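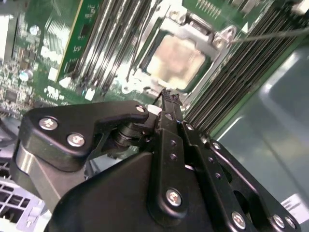

Ticket 166: Cell stops at the socket, wants a human

6/28/18, by Hiba Saliba
Filed under: Bench Automation / Open Issues

Reported: the arm on the Brendine teardown line gets down to the processor, halts, and pages "operator." Operator is me. I used to pull these boards by hand. Now I get paged to watch one not being pulled.

Checked first: the old paste on top of the chip. It's pale and smeary, and there's glare off every bit of metal around it. Pralent support suggested dimming the bench lights. Dimmed them. Got paged in the dark.

Checked second: clearance. The fingertip has to work in the gap between the socket frame and the memory slots. Reset the approach to come in 8 mm higher. Fewer halts on second shift, same number on mine.

Workaround: I wipe the chip, press Resume, and log it. The job title on my badge still says Technician. Eskola in planning has me down as "exception handling."

Status: open until July. Please stop closing it.

3 comments

cisia_bench2: Ours pages for the load lever too. I've started bringing a book.

Nightshift: Was told this would save us 59 minutes a day. Where do I pick mine up?

R. in Stores: Who ordered 1,000 wipes?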